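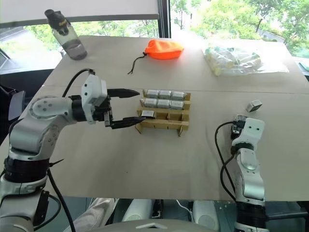 **그림 1.** 밝은 회베이지색 탁자면. 가는 이음선이 가로로 지나간다.

### 4.2 무채색에 가까운 실내 표면의 색 이름

본 절에서는 회색과 베이지색의 경계에 놓인 표면을 응답자가 어떤 말로 부르는지 살펴본다. 조사에는 마감재 표본 16종을 사용하였고, 응답자 729명이 각 표본을 보고 떠오르는 색 이름을 자유롭게 적었다. 표기만 다른 응답을 합친 뒤 남은 서로 다른 표현은 1,743개였다. ‘베이지’와 ‘아이보리’처럼 한 단어로 된 응답보다 ‘회색 도는 베이지’, ‘누런 기 없는 미색’처럼 수식어가 붙은 응답이 더 많았다. Nygård와 Rustad의 선행 연구에서는 단일 색명이 우세하였으나, 그 연구는 정해진 목록에서 색명을 고르게 한 것이어서 직접 비교하기는 어렵다.
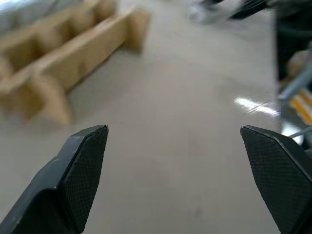 수식어는 색상을 한정하는 것과 표면 상태를 가리키는 것으로 나누어 코딩하였다. 전자에는 ‘회색 도는’, ‘노르스름한’ 등이, 후자에는 ‘반들거리는’, ‘얼룩진’, ‘점이 박힌’ 등이 속한다. 두 부류는 한 표면에 함께 적용될 수 있다. 위의 매끄럽고 옅은 회베이지색 면에는 약한 광택과 희미한 얼룩이 있고 더 어두운 작은 점도 몇 개 보이므로, 색상 수식어와 상태 수식어를 모두 붙일 수 있다. 이러한 경우에는 응답에 먼저 나온 수식어를 제1수식어로 기록하였다. ‘뿌연’과 ‘탁한’은 어느 쪽으로도 읽힐 수 있어 별도 항목으로 두었으며, 이 항목은 이후의 빈도 비교에서 제외하였다.

표본의 제품명은 응답자에게 제시하지 않았다. 6월에 실시한 예비 조사에서 Kanton 계열 표본의 제품명을 함께 보여 주자, 제품명에 들어 있는 색 이름을 그대로 옮겨 적는 응답이 나타났기 때문이다. 본조사에서는 표본 뒷면의 상표를 가리고 기호만 남겼다.
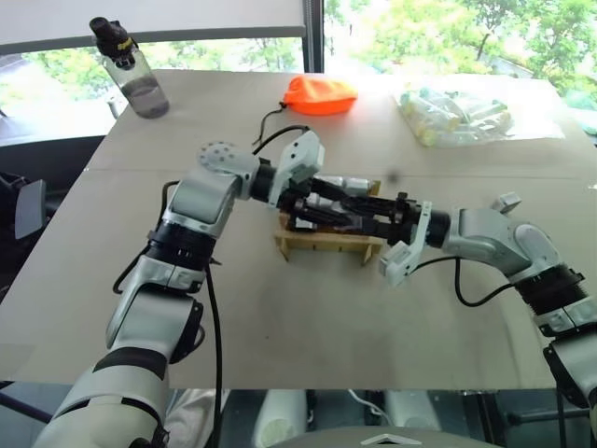
다만 제품명을 가린 뒤에도 상품 색명의 영향이 모두 사라진 것은 아니다. ‘샌드’나 ‘오트밀’과 같은 응답은 최근 가구를 구입한 적이 있는 집단에서 더 자주 나왔고, 같은 표본을 두고 구입 경험이 없는 집단은 ‘연한 흙색’이나 ‘미색’을 주로 적었다. 연령을 나누어 보아도 방향은 같았다. 한편 상태 수식어의 사용에서는 두 집단 사이에 뚜렷한 차이가 관찰되지 않았다. 표본 6개에 대해서는 조명의 색온도를 바꾸어 다시 물었으며, 그 결과는 4.3절에서 다룬다.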